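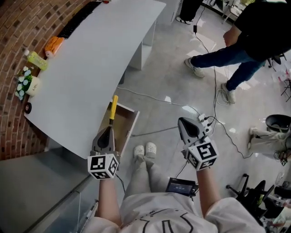
Sketix hand-held demonstrations: frequently asked questions

August 7, 2021
By Saimi Ruotsalainen
Reading time: 4 minutes

What is Sketix?

Sketix is a method for teaching a two-armed robot from demonstrations that a person gives with a pair of hand-held grippers. The person does the task with the grippers, the motion of each one is recovered from video, and a policy is trained on the result. The robot is only needed for testing.

Why are there cubes on the grippers?

Each gripper carries a white cube with black-and-white square markers. The head camera looks for these markers in every image and works out where the gripper is and which way it points. A cube is used instead of a flat plate so that a face stays in view when the wrist turns. The first version used a plate, and we lost track of it most often when the person reached down and to the side, as you do with a desk drawer.

Which tasks were tested?

The published result covers desk tasks: opening and closing a drawer, placing an object in the drawer, and moving an object from one end of the desk to the other. The drawer is the one most people ask about. In the demonstrations, one gripper takes hold of the yellow handle and pulls while the other stays free for the next part of the task.

How many demonstrations did you use?

We used 500 for the drawer task, given by 8 people. Ritva Pesonen also trained a policy on demonstrations from 2 people only, with the total kept at 500. It did well with the drawer in its usual position and noticeably worse when the desk was turned. The policy trained on all 8 people handled the turned desk better. We take this to mean that variety in how people stand and reach matters for this task, but we have not repeated the comparison on the other tasks.

Do you clear the room before recording?

No. People walk past, cables stay on the floor, and the usual things stay on the desk. We tried a set with a bare desk and plain background early on. Policies trained on that set got worse when a keyboard or a plant pot was put back.

What happens when a marker is hidden?

Short gaps are filled in from the motion before and after. If both cubes are lost at the same time for 12 images in a row, the demonstration is dropped. Valtteri Mäkelä wrote the filter and the limit is a setting, so you can change it. A tighter limit gave us cleaner paths but threw out too many of the slow pulls.

Does the robot need the same grippers?

It needs the same jaws. The rest can differ. We have only tested on the Leinonen arm pair, and we do not know how well the method carries over to arms with a shorter reach. Motions the robot cannot follow are removed before training.

Where does it fail?

The most common failure is a grip too near the end of the handle, which slips off during the pull. The second is pulling at an angle so the drawer binds. The policy seldom recovers from a bound drawer, as very few of our demonstrations include one. Ville Riihimäki is collecting more of these, and we plan to report on them in November.

Does the method measure force?

No. The current grippers record position and jaw opening only. Tasks that depend on how hard you squeeze are outside what we tested.

Can I use the data?

The drawer set is open to research groups on request. Write to Lenni Lindqvist at the Tristach lab and say which tasks you plan to train on. Video in which a passerby's face can be seen is left out of the shared set.

Last updated: answers on hidden markers and data access revised after the second release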